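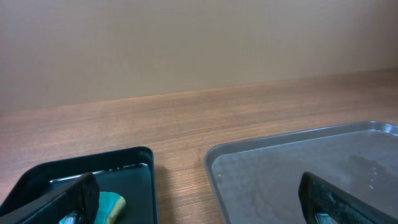 Kernton lab pits two grippers against a kitchen sponge

FULLHOLM – Two-finger grippers from Strebel and Siser are going head to head at Kernton this month, on a bench test built from a sponge, a black plastic tray and a silver metal one.

The job: pick up the sponge, move it across, let go cleanly. Each gripper gets 50 tries per controller setting. Same arm, same wrist camera.

Early numbers out 24th August. Strebel missed 13 grasps over the first two settings, most of them at the tray rim. Siser's run isnt finished.

"Soft stuff is where the fingers show what they're worth," said Trinity Tran, who runs the bench. Glare off the metal tray is a headache for the camera – exposure was locked after day one.

Nazma Begum, on the controller side, wants slower closing speeds tried next. She has 2545 logged motions to go thru first.

Full results in September. Raw logs will be posted at teh same time, Tran said.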